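Why I finally sold my Prenix shares

Sat 10 September

I've been putting off writing this one, partly from embarrassment and partly because the kettle kept calling.
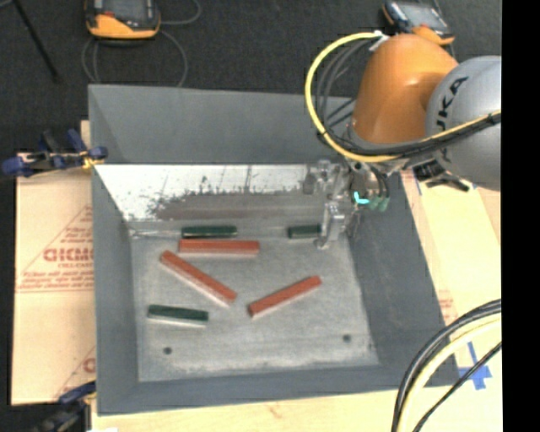

I bought 317 Prenix shares back in January, on the strength of a chat with my old neighbour Myrto Christodoulou, and for months I did what I always do with a small company I've grown fond of – I read the cheerful announcements and skipped the cash flow statement. Then I sat down one rainy arvo with the half-year report and saw they'd raised new capital twice since I got in. My little slice had shrunk without me lifting a finger!

So out I went, at a loss, and most of the money has gone into Laskowska, a dull old distributor that pays a dividend and hardly ever makes the news. I did look at Skodwood too (lovely margins, far too much debt for my nerves).

Evangelia, if you're reading, yes, you did warn me about the second raising, and I owe you lunch. I'll go through the Laskowska figures next time, once I've found my good glasses.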